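Workshop notebook, Saturday, started a bit after 9

Second coffee, door propped open, radio on low. I wanted today to be a bench day and it mostly was, apart from the hour I lost looking for the good side cutters (in my coat pocket, don't ask).

First thing was the wall covering. I finished the last strip on Thursday night and hadn't seen it in daylight until this morning, and wow, it is a LOT. Swirls everywhere, coral and lavender and that pale blue, with the little yellow ovals popping up all over the place. I love it. I know there were votes for plain gray and I know gray would hide the scuffs better, but I have looked at enough gray in my life. The pattern is from the Plendia remnant bin and we had just enough left to do three sides, with a scrap maybe the length of my arm that I've rolled up and put on top of the cabinet for patches. Please don't use it to wrap presents.

A couple of notes on hanging the stuff, for whoever does the next one. Work from the middle of the panel out to the sides. Warm it a little if it starts to fight you. I tried matching the loops across the corners and gave up after the first one, and with a pattern this busy I can't find the mismatch now without hunting for it. I trimmed with a new blade every panel. An old blade drags and you get that fuzzy edge that lifts in a week.

Then the baskets. Both are the black wire mesh kind. The long shallow one went on the back wall, up high, and I measured it three times and still had to redo a hole. Total screws used: more than I'd like to write down. It's up and it's straight and I pulled on it pretty hard. My idea is that it takes the light stuff we keep losing, cloths, gloves, the paper bags, and that it does NOT become the place for mugs. I'm leaving it alone until we've agreed on what goes in.

The other one I put on the left post with white cable ties. That was supposed to be temporary, to see if the height was any good, but I like it so much that it may just stay like that. Having it tipped outward means I can reach in without looking. I've put the packing tape and the marker in there, because those two things walk off more than anything else in this building. If you borrow them they go back in the basket, thanks!

The ties came out of a bag of 50 and I went through a fair few getting the angle right (too flat, then too steep, then it slid). Pull them snug, check the tilt, then do the final tightening. And trim the tails flush, I've still got a scratch on my wrist from last time.

Tabletop: wiped down twice with the Nenier cleaner, once with plain water. White was maybe a brave choice. It shows every smudge, but small parts stand out on it so well that I've stopped minding. There was a sticky patch near the front that took some elbow grease and I'm pretty sure it was old tape glue.

After lunch (leftover rice, ate standing up) I went through the lost and found shelf, which has gotten silly. Chargers, a single glove, a water bottle with something growing in it. The bottle's gone. I'm trying out the sorted things on the table a few at a time before they get bagged, and the pink headphones are part of that. If they're yours, speak up before the end of the month. I'd still like to find a decent way of packing headphones so the band doesn't get bent. Soft bag first, then a box, I think, with the cable wound loosely if there is one. Will try both.

Odds and ends:

Usov order still not here. Asked again.
Part bin 191 is empty, refill with the short bolts.
The Sabatier lamp flickers when you lean on the bench, so don't lean on the bench. I'll look at the plug on Monday.
Need 2 more rolls of clear tape, the wide kind.
Ask about a third basket for the right side? Might be too much. Might be great.

Stopped at 4:30, swept, took the trash out. Want to live with this layout a week before I drill anything else.
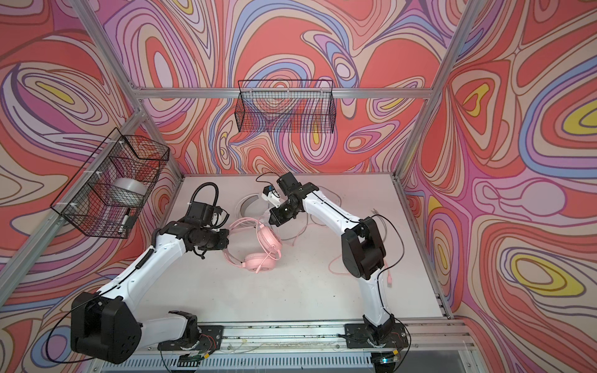
New wall covering and both baskets up, pink headphones on the table.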